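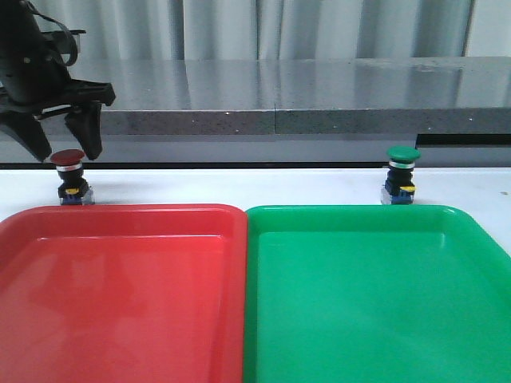 Progress report, April: sorting cell at Proravside
Prepared by Nabil Hamdan for the Clarnuvton equipment fund

1. Work on the gripper

The fingers were removed, cleaned and mounted again. One screw of the crosspiece had lost its thread, so we replaced it and checked the others with the torque key. After this we ran 300 open and close cycles without a load. In 6 of them the fingers stopped before the full opening. Sohail Pirzada found that the cable was pulling on the wrist when the arm turned to the left. He gave it a longer loop, and we repeated 200 cycles with no stop.

2. Buttons and trays

The red and the green push button now stand behind the tray of the same color. In the old layout both buttons were on one side, and the arm had to make a long turn to reach the second one. We taught the two press positions again, with the fingers open and pointing down. The approach speed is lower for the last 10 millimeters.

3. Open points

The green button is still not pressed well every time. We think that the taught height is a little too high, and we will correct it before we change any other setting. The spare finger set ordered from Zomia has not arrived. We ask the fund to allow that the remaining money for parts is moved to May, so we can pay this invoice on delivery.

The maintenance sheet is kept at the cell, and Sohail fills it in after each shift.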